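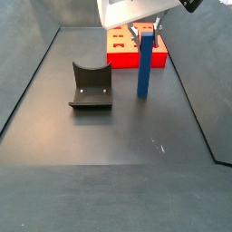
Fig. 1. Gray bin with gripper, red box on the right.

We use cookies to remember your language and keep the site working. Accept | Settings

Tellico Lap Timing System: Set-Up Guide
Section 4. Laying the track loop and starting the decoder

Otakar Havlíček, Lendell technical support
Updated December

This section covers the temporary loop used at club circuits, hill climbs and test days. If your circuit has a loop cut into the asphalt, go to Section 5. Read Section 3 (power supply) first if the decoder has not been used since last season.

Two people can lay the loop. One of them must be in radio contact with race control the whole time.

CAUTION: Do not step onto the track until race control has confirmed that it is closed. A red flag alone does not mean the track is closed. Wait for the spoken confirmation.

4.1 Choosing the position

1. Find the painted start/finish line. The loop goes just after it in the direction of travel, with the first wire as close to the line as the surface allows.
2. Check for metal under the surface. Drain covers, old cable ducts and steel reinforcement all weaken the signal. Move the loop if you find any within 60 cm of either wire.
3. Check where the cars run in the pit lane. If the pit lane is next to the start/finish straight and you want pit crossings counted as laps, extend the loop across it. If you want pit stops timed separately, lay a second loop and connect it to input B.
4. Make sure the connection box will sit behind the barrier. The coax from the box to the timing room can be long, but the loop wire itself cannot be extended past the barrier by more than the marked section.

Note: At some circuits the timing line and the start line are in different places. Ask the clerk of the course which one the results should use and write it on the set-up sheet.

4.2 Laying the wire

1. Sweep the strip where the wire will go. Remove rubber marbles and loose stones.
2. Unroll the loop wire across the track from the connection box side. Keep it flat.
3. At the far side, turn the wire and bring it back parallel to the first run. The two runs must be 60 cm apart for the full width of the track. Use the spacer bar from the kit at each lane width.
4. Tape both runs down with the wide black tape. Press the tape with a roller or the side of your boot.
5. Add a second layer of tape on the racing line and anywhere cars are likely to brake or spin their wheels.
6. Connect the two wire ends to the terminals on the connection box. Either wire can go to either terminal.
7. Close the lid and tighten both screws by hand.

CAUTION: Never use nails, staples or screws to hold the wire to the track surface.

On a damp track the tape may not hold. Dry the strip with a gas torch on a low setting, let the surface cool, then tape. If rain is expected during the meeting, keep a full roll of tape and a cut length of spare wire at the start line post.

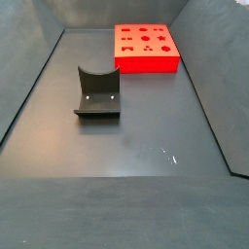

4.3 Connecting the decoder

1. Run the coax from the connection box to the timing room. Keep it away from generator leads and the cables for the start lights. Where they have to cross, cross them at a right angle.
2. Plug the coax into input A on the back of the decoder.
3. Connect the network cable to the timing computer.
4. Switch on the decoder. The display shows the firmware version and then the background noise level.
5. Start the Clultura timing software and choose Devices > Add decoder. New decoders are set to device number 136. Change the number only if you are using two decoders on the same network.
6. Set the clock. Choose GPS if the antenna is fitted, or type the time from race control and press Sync.

Note: Setting the clock during a session creates a gap in the lap records. Do it before the first car goes out.

4.4 Testing with a transponder

1. Take a charged transponder and hold it upright at knee height.
2. Ask race control for permission to cross the track.
3. Walk across the loop at three points: left edge, center and right edge.
4. Check the passing list in Clultura. Each crossing should show as one line with a hit count and a signal strength.
5. Compare the signal strength with the noise level. A difference of 60 or more is good. With a smaller difference, check the spacing of the wires before you change anything else.
6. If you have time, send the course car through at normal speed with a transponder fitted, and repeat on the inside line.

Transponders mounted behind carbon fiber panels often give a weak signal. Tell the team to move the unit so that it has a clear view of the track.

4.5 Common faults

Code 148: no loop found. Check the terminals in the connection box, then the coax plug at both ends.

Code 411: clock not set. Repeat step 6 of 4.3.

Double passings: the wire has lifted or the runs have moved apart. Ask for the track to be closed and tape the loop again.

The Ondrejka handheld reader can be used to check a single transponder in the paddock, but it does not test the loop.

Continue to Section 5: Permanent loops.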